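Komstead Shared Workshop
Kernetti Gripper Build – Set-Up Guide
Section 6: Wrist Camera and Finger Alignment for Garment Work

6.1 Purpose

This section sets out the procedure for aligning the two gripper fingers with the wrist camera before the arm is used on clothing. It applies to members who have completed the finger assembly in Section 5. Members working with rigid parts only may proceed to Section 7.

The procedure must be repeated after any change of fingers, after the camera bracket has been loosened, and after the arm has been moved to another bench.

6.2 Before You Begin

You will need the following:

The arm, clamped to the bench and connected to its power supply
The 2 mm hex key from the Gill tool drawer
A garment with a belt threaded through its loops
A lint-free cloth
The build log

Remove rings, lanyards and loose cuffs. Long hair must be tied back.

CAUTION: The fingers close without an audible warning. Keep hands clear of the gripper whenever the motor switch is on.

6.3 Aligning the Camera

1. Set the motor switch to OFF and wait for the status light to go out.

2. Wipe the camera lens with the cloth. Do not use solvent.

3. Loosen both bracket screws one half turn. The bracket should move under light pressure but hold its position when released.

4. Open the live view on the bench computer and select the Wrist tab.

5. Tilt the bracket until both fingertips are visible and the space between them lies in the lower half of the view.

6. Tighten the bracket screws evenly. Check the view again, as the bracket may shift during tightening.

7. Record the bracket position in the build log.

NOTE: The two fingers need not appear identical in the live view. The tips should, however, be at nearly the same height. If one tip is clearly lower than the other, return to Step 5.3 and reseat the finger on its carrier.

6.4 Positioning Over the Garment

1. Lay the garment flat on the bench with the waistband toward the arm. Smooth out large folds. Small creases may be left as they are.

2. Set the motor switch to ON and select Manual from the control menu.

3. Set the speed limit to 20 percent. Higher speeds are not permitted during alignment.

4. Open the fingers and lower the gripper in short movements. Stop when the fingertips are just clear of the fabric.

5. Rotate the wrist until there is one finger on each side of the belt, then check the position against Figure 6-2.
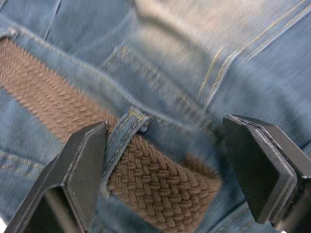
Figure 6-2. Fingers placed on either side of a braided belt, near a belt loop.

6. If a fingertip is pressing into the fabric, raise the gripper before making any sideways movement. Dragging a tip across denim may pull the stitching and can bend the finger carrier.

7. Close the fingers slowly until they meet the belt. Stop at first contact and save the position under a new name.

8. Open the fingers, raise the gripper and set the motor switch to OFF.

NOTE: Pale or washed fabric can appear overexposed under the bench lamp. Turn the lamp aside or lower the exposure setting in the Wrist tab. An exposure value of 95 is the default for the Kernetti build and should be restored at the end of the session.

CAUTION: Do not save a position while the arm is moving. Blurred views are not suitable for checking finger placement.

6.5 Finger Wear

Inspect the contact faces at the end of each session. Rough edges may be removed with fine abrasive paper. A finger that is cracked or has separated layers must be replaced as a pair with its opposite finger. Replacement pairs are kept in bin 264 – please enter each pair taken in the build log.

6.6 Questions and Corrections

Questions on alignment should be directed to Sibel Kozan. Requests for replacement parts should be directed to Dale Gagnon. Corrections to this section were last entered by Robel Alemneh on 4th November and replace the August issue.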